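Planning a two-arm packing cell: what to put in the budget
By Hidayah Govindasamy
17th August
Comments (2) | Shares (6)

Most small workshops price a packing cell by the arms and fill in the remainder later. The remainder is where budgets fail. The notes below apply to a bench-scale cell intended to put light, soft goods into bags. They assume electric arms, parallel grippers and a single operator.

Start with the goods. Write down the largest item, the smallest item and the one with the least predictable shape. Crinkled film packets usually belong in the last group. Gripper opening and finger shape follow from that list, and so does the quote. Ask the supplier for a price on spare fingers at the same time. Sitompul lists fingers separately from the gripper body; Emness includes one pair and charges for the second.

Next, set the reach. Measure from the base joint to the far lip of the tallest bag you expect to fill, with the bag standing up. Add clearance for the gripper and for anything mounted on the wrist. A camera on a bracket adds height, and its cable needs a loop long enough for the full travel of the joint. Order the cable after the arm positions are fixed on paper.

Two arms cost more than twice one arm once mounting is counted. Both bases should sit on the same rigid rail. Separate stands drift out of alignment and have to be measured again after every move. Allow for:

- rail and fasteners
- frame posts and aluminum extrusion
- wall panels and a floor surface that wipes clean
- cable ties, sleeves and strain relief
- 2 spare wrist cables
- lighting, if the room light is uneven

Keep consumables on their own line. Bags and test goods get crushed, torn and replaced. At the Ollolthorpe shop we put the first 3 weeks of bags on the equipment order and moved them to general supplies afterward.

Paper and plastic bags should be budgeted as separate jobs. A paper bag that stands upright gives the arms a fixed opening to work over. Thin plastic folds inward and may need a holder, so include one in the quote even if it is later struck out.
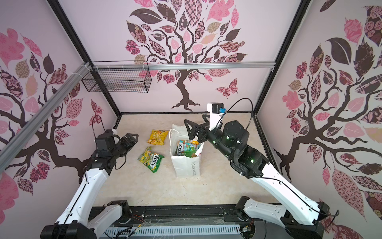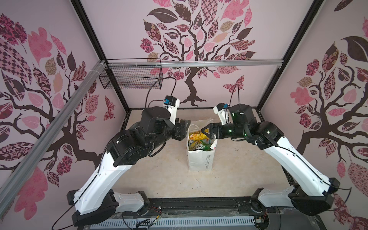
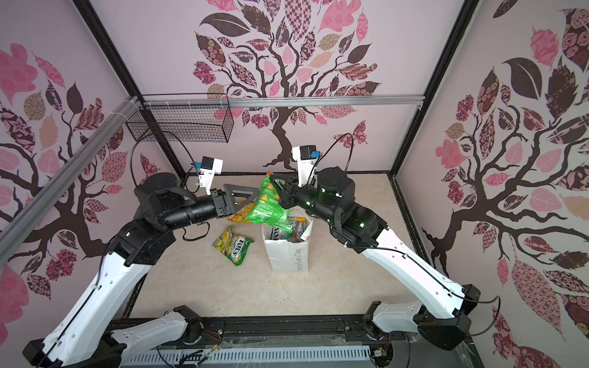 Fox's candy among the packed goods, from the wrist camera: 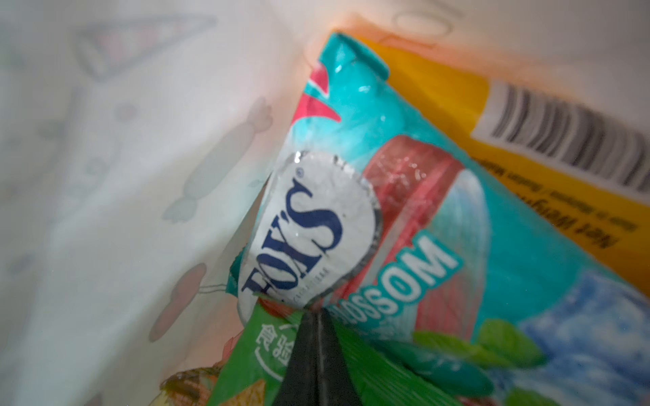 Trumance wrote in to say that the holder should be priced before the arms, as theirs took up enough floor to force a longer rail, and that the longer rail then needed a different bench. The point is fair. Draw the holder at full size on the floor plan before asking for any quote.

Installation time is the other common omission. Plan 7 working days from delivery to the first usable trial, and leave 2 of them unassigned. If the supplier offers setup as an extra, ask what is covered: wiring, camera calibration and a written record of joint limits should each appear by name.

For maintenance, set aside a fixed monthly amount and record what it is spent on. Gripper pads and cables will take most of it. Review the figure after 6 months and adjust it once.

Used arms are worth a look if the base joints can be tested under load before payment. Request the hours on each joint in writing. Do not buy a used gripper without its fingers.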